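Travel help > Night sky trips > Planning and timing

Moon phase or cloud record: which should decide the dates?

Posted 2018-04-19 by Clukilska

I am planning a trip for dark-sky viewing, mainly the Milky Way and the zodiacal light, and I cannot get the two main conditions to agree. The site is the upper car park at Gwynne, which has no street lighting within sight and an open horizon to the south and west. I have leave for one block of 5 nights and cannot split it.

The new moon block falls in a week when the cloud record for the valley is poor. The following block has a much better cloud record, but the moon is past first quarter and sets well after midnight. I have been to Gwynne once before, in January, and had a clear sky with a bright moon on every night. The fainter parts of the Milky Way could not be seen at all.

What I would like to know is how to weigh the two. I will be using 10x50 binoculars and the naked eye, with no telescope and no long exposures. I will have a car, so I can move a fair distance at short notice if there is a reason to. 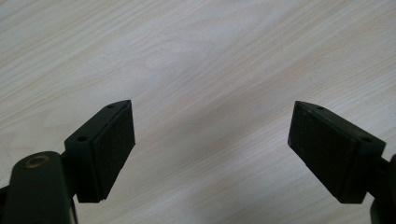 Gusatska
Reply, marked as accepted by the poster

Take the new moon block. The reasoning is as follows.

Cloud records are averages over many years. They tell you how often a given week has been cloudy, and they are of limited use for one particular week. The moon, on the other hand, is fixed. If you book under a bright moon you know in advance that the sky background will be raised for most of the night, and the zodiacal light in particular will be lost. It is a low-contrast glow and a moon past first quarter is enough to remove it.

The second point is that you have a car. Cloud in that valley is often low and lies against the northern slope. A change of height or a move to the other side of the ridge can be enough to get out of it. No amount of driving gets you away from the moon.

For the second block, work out the hours of real darkness per night before you rule it out completely. Count only the time between moonset and the start of morning twilight. If you are left with less than 2 hours, the block is not worth the leave. If you are left with more than 3, it becomes a fair second choice, provided you are willing to sleep in the evening and get up for it.

Some practical points for the new moon block:

Book a room that can be cancelled late. The guest house at Cernum used to allow this up to the day before, but check, as the terms may have changed.

Find a second viewing place on the far side of the ridge and visit it in daylight. Look for gates, soft verges and any house with an outside lamp on a sensor.

Check the satellite cloud loop in the late afternoon and again after dark. The written forecast for the valley gives one symbol for the whole night and hides gaps that can last long enough to be useful.

Allow your eyes a proper half hour away from any white light before you judge the sky. Car interior lamps are the usual fault. Switch them off at the dashboard before you open the door.
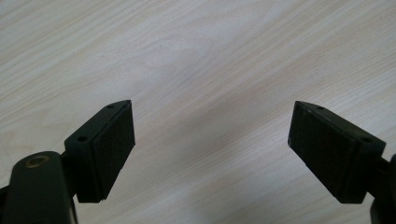 On the zodiacal light, remember that the season matters as much as the moon. In the northern spring you want the western sky after evening twilight has ended, and in the autumn the eastern sky before dawn. In either case the glow stands up from the horizon as a tall slanted cone, so a clear low horizon in the correct direction is required. From your description Gwynne is suitable for the spring evening case. It would be no help for the autumn one.

Gwynne
Reply

I would go for the clear week. A dark sky with cloud over it is no use to anyone. We had moonlight for our whole trip and still enjoyed it, and you can see where you are walking. Take a flask.

Cernum
Reply

Agree with the accepted reply on the moon, with one addition. Height matters for haze as well as cloud. There is a lay-by at 2000 feet on the road over the ridge which is often above the valley mist when the lower ground is not. It faces south-west. Exposed to wind, so keep the binoculars on a short monopod and sit on the sheltered side of the car. The surface is loose stone and the entrance is easy to miss in the dark coming from the east.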